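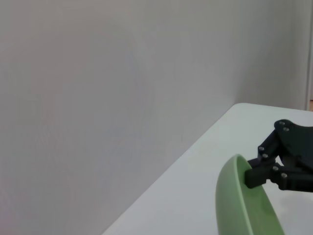
Figure 2. Interior wall and corner, with white trim at right.

4.2 Withdrawal Delays and Address Reuse

The second part of the study looked at how long customers waited for a withdrawal to reach a wallet they controlled. Two exchanges, Brirorard and Jerkis, agreed to share their support records for this purpose. The records covered 2000 withdrawal requests made in August, all of them in bitcoin. Requests that a customer canceled before approval were left out.

Most of the waiting time came before the transfer was sent to the network. At Brirorard, a request to a new address was held for manual review, while a request to an address already on the customer's saved list passed without review. Jerkis applied the same hold to every request above a set amount, whether or not the address had been used before. The median hold at Jerkis was about 40 minutes. Requests entered on a Sunday waited longer at both exchanges, as fewer review staff were on duty.

Customers often misread the hold as a lost payment. Support messages show that many looked for a transaction number before one had been issued, and several opened a second request while the first was still under review. Hayes found the same pattern in his earlier work on the Spanos wallet, where the word "pending" was used both for requests under review and for transfers awaiting confirmation.

Address reuse was common. Customers who kept a saved address seldom replaced it, even when their wallet offered a new one after each deposit. In eight cases the saved address belonged to a wallet the customer could no longer open. Neither exchange was able to reverse these transfers once they had been confirmed. The effect of saved lists on errors of this kind is taken up in Section 5.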